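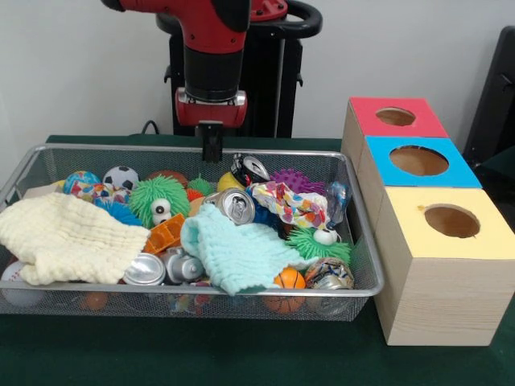
Household sorting is the activity of dividing mixed objects in a home into groups, and of giving each group a fixed place. It is a part of housekeeping and is close to tidying, storage and waste separation, but it is usually treated as a separate task. Tidying returns an object to a place which is already decided. Sorting decides which objects belong together, and it can be done before any place exists.

The word "sorting" is used in a narrow sense for laundry, where it means the division of clothes by color, fabric or washing temperature. In the wider sense it includes toys, kitchen tools, papers, hardware, medicines and food. This article describes the wider sense.

Terms

A group of objects that are kept together is called a category. The place where a category is kept is called its home or station. Objects that have no category are called remainders, and in many households they are collected in one drawer, known in American English as the junk drawer. A container which holds several categories at once, before they are divided, is called a holding container.

Sorting by kind places together the objects that have the same name, for example all scissors. Sorting by use places together the objects that are needed for the same activity, so that one pair of scissors may be kept with gift wrap and another one with sewing thread. Sorting by user gives each member of the household an own container. Sorting by frequency keeps the objects of daily use near the hand and the others higher or farther away. Most homes mix these methods, often without a plan.

History

In houses with one main room, few objects were owned and most of them hung on walls or were kept in a chest. A chest does not favor sorting, as the lower objects can be reached only when the upper ones are taken out. The chest of drawers, which became common in Europe during the seventeenth century, allowed several categories to be stored in one piece of furniture. Spice boxes with small compartments and sewing tables with divided trays belong to the same development.

In the nineteenth century, manuals of housekeeping began to give rules for the linen closet and the pantry. Shelves were to be labeled, and the older sheets were to be used in turn with the newer ones. In the twentieth century, built-in kitchens fixed the place of many categories when the house was built. The cutlery tray with separate spaces for knives, forks and spoons is probably the most widespread sorting device in present homes.

Low-cost plastic containers changed the practice again after the middle of the century. It became possible to buy many containers of equal size, and to change the categories when the household changed.

Containers

Containers for sorting are divided into open and closed types. Open types include baskets, trays and bins without a lid. They are quick to fill and their content can be seen, but they collect dust. Closed types include boxes with lids, tins and drawers. They can be stacked, and they need a label or some other sign.

An intermediate type is the box with an opening in the top or in the front. Such an opening lets an object be added without the removal of a lid. It also limits the size of what can be put in, and for this reason it is used for letters, coins, used batteries and small toys. Color is a common sign on boxes of this type where small children take part, as it can be understood before reading is learned. A row or stack of equal boxes may carry a different color on each one, for example pale yellow, light blue and pink, and the colors then do the work of labels. When the boxes are placed beside the holding container, the hand travels a short way.

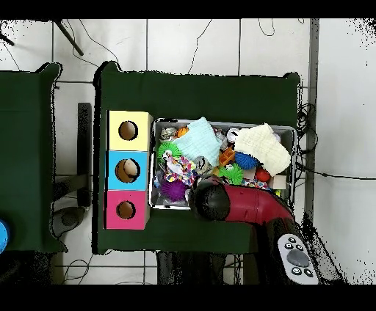
Toys are often named as the most difficult category in a family home. They are of many sizes and materials, they are used in many rooms, and new ones arrive several times each year. Sorting by kind works well for building bricks and puzzles, where a missing piece spoils the set. It works less well for balls, soft animals and small figures, which children combine freely in play. A holding container for such things easily takes in objects of other categories too, and a metal tray with spiky balls and a plush toy may have folded or knitted cloths among them. Cloths are normally taken out first, as they are large and hide what is under them.

Rotation is a related practice. A part of the toys is stored away and exchanged with the other part after some weeks. It reduces the quantity that must be sorted at one time.

Procedure

A usual procedure has four stages. The objects are first gathered in one place. Large or soft objects are removed, so that the small ones become visible. The remaining objects are divided into a small number of broad groups, and only after this are the broad groups divided further, if there is a need. Remainders are kept until the end.

Too many categories is a frequent fault. A person who must choose between many boxes hesitates, and the object is put down on the nearest surface. Too few categories make the search longer. The suitable number depends on the household, and it tends to fall when young children are expected to use the system.

Limits

Sorting does not reduce the quantity of objects, and a home may be well sorted and still crowded. A system made by one person may also be unclear to the others who live there.

See also

Housekeeping
Laundry
Linen closet
Junk drawer
Waste sorting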